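Simulated arm reaches the can but the grasp fails at the edge of the cabinet

Posted in Student Projects > Robot Simulation
Viewed 2,171 times

Rafsan Kumarasinghe

Hello everyone. I am in the second year at Clarneck and our robotics club is preparing an entry for the Birnuden student challenge. All the work is in simulation. We must take a can from the top of a small cabinet with one arm, and put it in the open compartment of the same cabinet. The drawer comes in a later round, so for now we leave it closed.

My part is the grasp. I have written the approach as a list of waypoints and at the last one I close the fingers. In the open middle of the table this works very well, I tried it with the can and with other objects. At the cabinet it is a different story. Sometimes the can is lifted properly, sometimes it slides away when the fingers close, and twice the physics went mad and the can flew out of the world.

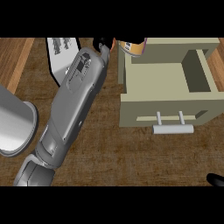 My simulation step is 2 ms and the friction values are the default ones, I did not touch them. I first thought the pose of the can was wrong, so I printed it at every step and it agrees with the scene file. What troubles me more is the place. The can is at the back left corner of the cabinet, so the arm comes up along the left side with the long forearm and the gripper has to finish near that corner, with the open compartment next to it. If I come from higher, the planner says it is out of reach. If I come lower, I am afraid to hit the cabinet with the wrist.

I have run it 630 times during July with small changes in the starting angle and the result is good in roughly half of them. Is it a problem of friction, of the planner, or of my waypoints? Our supervisor is away and I would like to show something better when he returns. Thank you for your patience with my English.

Emrys Bellis

Put the friction up. Default is always too low for cans. I set it to 3 and never had the problem again.

Rhiannon Foulkes
20 August 2018

Hello Rafsan, I would be careful with the advice to only raise the friction. It can hide the fault, and if the judges run your code with their own scene file, you lose everything you gained. Please read the rules of your challenge first, in many of them the object properties are fixed.

From what you write I think there are two separate troubles.

The flying can is nearly always a contact problem. When the fingers close, they are commanded to a position which is inside the can, and the solver pushes back with a very big force. Do not command the fingers to fully closed. Close them slowly, look at the finger force, and stop when it passes a limit. I would also try a step of 1 ms, only as a test. If the flying disappears, you know where to search.

The sliding is more probably the approach. The can stands at a corner, so if one finger touches before the other, the can is pushed and there is not much surface behind it to stop it. Draw the collision shapes on the screen – not only the nice visual model – and watch the last two waypoints in slow motion. In my project the collision shape of the cabinet was one solid box, although on the screen it had an opening. The planner refused good paths because of this, and I lost a whole week before I looked. Your "out of reach" from above could be the same thing, as some planners give one message for both cases.

Then add one more waypoint, a pre-grasp, a few centimetres back from the can along the direction of the fingers. From there move in a straight line and do not let the planner choose. The joint path between two waypoints is a curve, and in the middle of the table you do not notice it.

One small question: do you start from the same elbow position every time? If not, write it in the log together with the result. Half good and half bad looks to me like two different arm solutions for the same gripper pose.

Rafsan Kumarasinghe

Thank you Rhiannon! I have drawn the collision shapes and yes, the cabinet is one solid box. I did not make this model, it came from Forar, an older project of the club. I will split it into panels tonight. The elbow I did not log, but I will add it before the next runs.

Tomos Craddock

If you split the cabinet, keep each panel a simple box and don't use the mesh. We used the mesh for the Wynne course work and the simulation became terribly slow. Also, give the panels a bit of thickness, because very thin ones let the fingers go through. For the elbow, most inverse kinematics solvers accept a starting guess – give it always the same one and your results will be easier to compare.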